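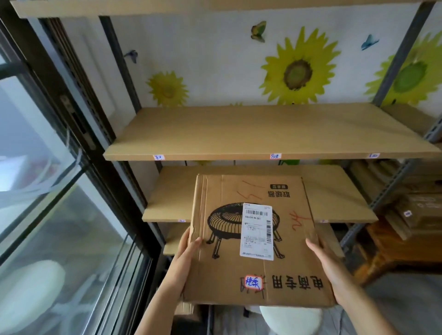 Heater box at the shelves, print upside down.

06/03/2018

Spent the day on the Badeck and Vitdale grippers. Both are on loan until the end of the month and I want a decision before then. I started with the boxes by hand, to get a feel for where a grip has to go. The flat ones want a hand on each side. The heater box is creased along its folds and has a shipping label stuck over the drawing, so I put that down as a bad spot for suction.

The Badeck is the suction one. On clean board it held for 40 seconds with no drop in pressure. Over tape it lost the box 3 times and I stopped there. The Vitdale has two padded fingers and doesn't care about tape, but it wants more room between the shelf boards than I have. 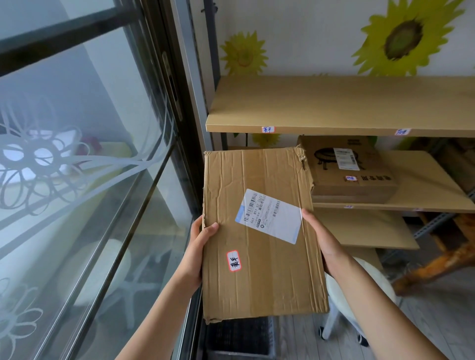 Crushed corners are the other problem. The Vitdale closes until it meets something, and a soft corner folds before the force reading comes up. I set the limit lower and it got better — slower, though, around 7 seconds per grip. The Menon controller takes the new limit without a restart, and the old one never did.

Swapped the cable on the wrist camera too. The picture had been freezing since January and I had blamed the software. 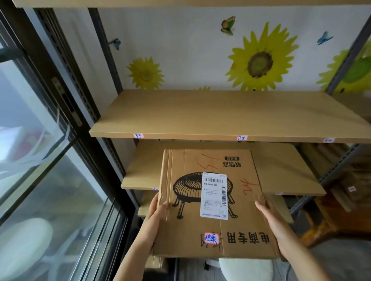 Tomorrow the Griremura arm goes back on its stand and I run both grippers at the second shelf with the same boxes. I still need 2 longer bolts for the adapter plate. Leaning toward the Vitdale if I can move the boards apart.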